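Prerora opens help-yourself breakfast shelves at Mfaume

Open shelving replaces the locked cupboard on the ground floor

July 2019 – Prerora, which manages shared workspace and short-stay rooms at Mfaume, has opened a new breakfast area for tenants and overnight guests. The area, called Tendasia, takes the place of the locked cupboard and sign-out sheet that had been in use on the ground floor since the building opened.

Tendasia is a set of open shelves stocked with instant oatmeal, boxed cereal and granola. Anyone with a building pass or a room key can use it at any time of day. There is no charge at the shelves. The cost is covered by the service fee for tenants and is included in the room rate for guests, and neither has gone up as a result of the change.

Prerora ran a trial of the shelves in the spring before deciding to keep them. Over the trial period 1,656 breakfasts were taken, nearly all of them before ten in the morning. The old cupboard had to be opened by front desk staff, who were also dealing with deliveries and room check-outs at the same hour, and a queue at the desk was the most common complaint in last year's tenant survey. The survey was answered by 891 people across the building.

The shelving was supplied and fitted by Fledik, which has worked with Prerora on store rooms and post rooms at other sites. Fledik took out the cupboard doors and lock and fixed new shelves at heights that suit the packets. Tall cereal boxes and stand-up bags need more room above them than the tins and jars the cupboard was built to hold, and on the old shelves many boxes had to be laid down with the name out of sight. Fitting took two days and the ground floor stayed open throughout.

"People asked us for something simple," a spokesperson for Prerora said. "They wanted to come down, see what there was and take it. Most of them are on their way to a desk or a train and they don't want to sign for a bowl of porridge. The trial showed that we could leave the shelves open and still have enough on them at the end of the week."

What is on the shelves will change with the season and with what people take. During the trial, fruit flavours went faster than plain ones. Apple and cinnamon oatmeal was the first to run out in most weeks, and Prerora has since raised the standing order for it. The range at present includes flax oatmeal and several kinds of granola, among them pumpkin and cinnamon, cranberry and pecan, and vanilla with chocolate chips. There are also sweeter choices, such as apple pie and peanut butter with chocolate chips.

Boxes are put out facing forward so that the flavour can be read without picking them up. Small boxes may be stacked on their sides where space is short. Staff check the shelves twice a day, in the early morning and again after lunch, and bring older stock to the front. An opened box stays out until it is empty or reaches its date, so users are asked to finish one box before starting the next and to fold the top flap closed after pouring.

Milk, fruit and yoghurt are kept apart from the dry goods, in the fridge in the tenants' kitchen. Bowls and spoons are in the drawers beside the kitchen sink and should be washed and put back after use. Hot water for oatmeal is available from the kitchen boiler.

Users with a food allergy should read the label on each packet before eating. Several of the products contain or may contain nuts, and the shelves are shared by everyone in the building, so Prerora cannot promise that any item has been kept free of contact with others. Requests for particular products, including gluten-free ones, can be left in the book at the front desk. These are looked at when the monthly order is made up. The next order closes at the end of August.

"The height of the shelves was the main thing to get right," a spokesperson for Fledik said. "If they are too close together the boxes end up lying flat, and if they are too far apart you lose a whole row. We measured the packets Prerora was buying and worked from those. The shelves can be moved later if the range changes."

Prerora has two more changes planned for the ground floor this year. A longer worktop will be fitted in the tenants' kitchen, which is busy in the mornings, and the recycling bins will be moved closer to the door so that empty cartons do not build up beside the sink. Both jobs will be done outside working hours and notices will go up in the lift beforehand.

The breakfast area is for tenants and guests only and is not open to the public. Tenants expecting a larger group, for a training day or an early meeting, are asked to tell the front desk the day before so that extra boxes can be put out.

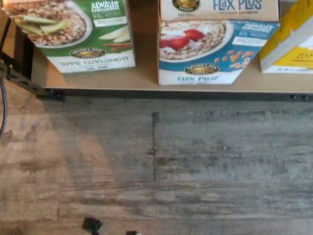
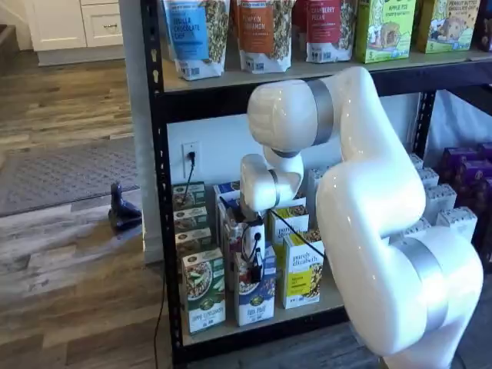
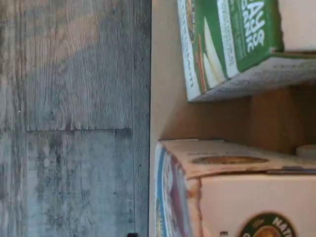 Boxed breakfast foods at Tendasia, Mfaume. Pictures: Prerora

Notes to editors

Prerora manages shared workspace and short-stay rooms. Fledik supplies and fits shelving for offices, shops and store rooms.

Visits to the breakfast area can be arranged through the Prerora press desk – please allow a few days' notice. Larger copies of the pictures are available on request.

Ends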